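Hegyi wipe-clean tablecloth, grey grid: long-term review

Updated May 5, 2022

I bought the Hegyi cloth in November to replace a PVC one that had gone stiff and cracked along the table edge. It is a coated cotton, sold off the roll by Prermont or ready cut and hemmed. Mine is the ready cut version. The stated fabric weight is 380 grams per square metre, and it feels heavier in the hand than the PVC did.

Fit comes first. Our table is round and the cloth is square, so the corners hang lower than the sides. The weight helps. With the old cloth a chair arm could drag the whole thing round; this one stays put without clips.

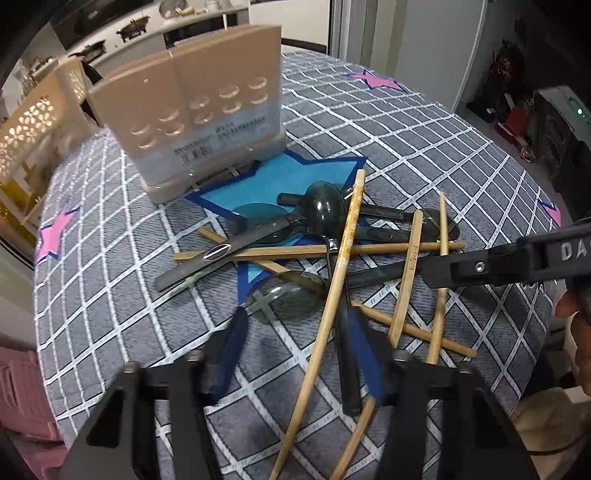

Creasing was my main complaint in the first week. The cloth arrives folded in a flat packet and the fold lines are sharp. The leaflet says to use a cool iron on the reverse. I did that twice, with a tea towel between iron and cloth, and the creases went down enough to stop a glass from rocking. One line near the middle can still be felt with a fingertip.

Staining was tested by ordinary use. Tea, tomato sauce and cooking oil wiped off with washing-up liquid, even when left overnight. Turmeric did not. It left a yellow mark that faded over a month and has not quite gone. Ballpoint came off the coating but stayed in the stitching of the hem, where the coating is thin. I would keep pens away from the edge.

Heat resistance is poor, as with most cloths of this type. The leaflet sets the limit at up to 129 degrees for short contact. A casserole straight from the oven left a dull ring after a few seconds. Use a mat.

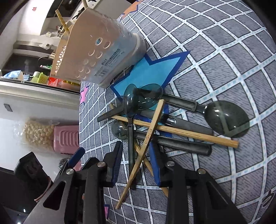
Magdolna Illés wrote in to say that hers has been through the washing machine at 30 degrees, against the advice on the label, and that the coating began to lift at the corners after the third wash. She now sponges it in the bath and dries it over the door.

That agrees with what I found on an offcut. I put a hemmed piece through 7 machine cycles and it came out limp, with fine cracks along every fold. Treat the cloth as sponge only.

For comparison I had the Nilel on the same table for a fortnight. It is thinner, hangs better and irons flat at once, but it slides, and oil soaks in at the seams.
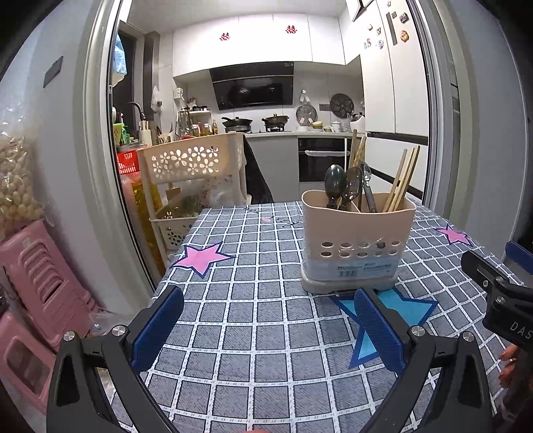
Storage matters more than I expected. Folded in a drawer, the Hegyi takes its creases back within days. Rolled on a cardboard tube, printed side out, it stays flat. Prermont will include a tube if you ask when ordering.

Fabric weight: 380 g per square metre
Care: sponge, cool iron on reverse
Verdict: recommended for daily use, with a heat mat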